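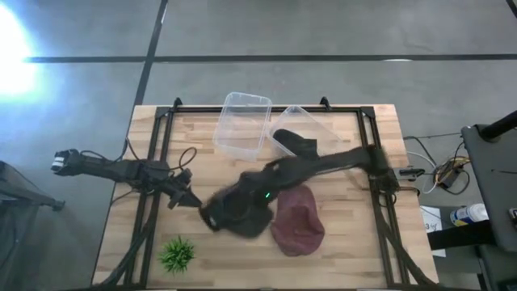
Both arms at mid-table, right one moving. Hat, plant and the two clear containers on the wood.

Workshop notebook > Two-arm bench > Chores
Thursday, entry by Corrado Sala

Tidying task again. I write this before I go home, so that Divya has it in the morning.

The question from Nusalbridge is still the same: can the bench clear a table of mixed household things by itself, yes or no. They want one word. I can't give them one word, so I write down what I know.

Rigid things with a clear edge are mostly fine now. The clear containers are the exception. The depth reading goes through the plastic and finds the wood, and the grain of the table is then taken for the surface of the box. Liliana proposed to put tape on the rims. I am against it, because in a kitchen there is no tape on the rims. We agreed to leave them bare until the end of June and compare after.

The hat is the hard one. A soft thing has no fixed shape, and each time it lands it is a new object for the grasp planner. The planner looks for the thickest part, and with a hat the thickest part is only a fold. If the fingers close on one layer, the rest hangs down and drags over whatever is near. Tullio thinks we should always pinch with one arm and support with the other. I think he is right, but then the two grippers must work very close together and the safety distance in the controller has to become smaller. At the moment I keep it at 64 mm. Below this value I want somebody standing at the stop button.

The plant: please keep it in the set. Its leaves go in all directions and the segmentation makes several small objects from it. Nives asked if we can use a ball instead. No, a ball teaches us nothing about plants.

Speed. I let the right arm run faster than the left in the program, 400 mm/s against the old value. It is still slow compared with a person. My mother clears a table while she is talking on the phone, and I don't think she ever looks at it. For a shop floor I would say the comparison is kinder. The people from Birkeck sort the same 4 parts all day, and there a slow machine which doesn't get tired is already useful. In a home each table is different, and the slow machine is then only slow.

My answer for now -- hard objects yes, soft objects with a person watching, transparent objects no. I know this is not what Nusalbridge wants to read.

To do:
- ask D'Amico about softer finger pads, same mounting holes
- check cable slack on the left side before raising speed there
- log folder has almost 2000 episodes, old ones must go to the archive disk
- Divya: please don't change the grasp threshold before we speak

The Takby visit is not confirmed. If they come, I would show the containers also, with the failures.

Recent in this notebook
Finger pads, second comparison
Why the towel test was stopped
Camera calibration after moving the bench
Notes from the call with Birkeck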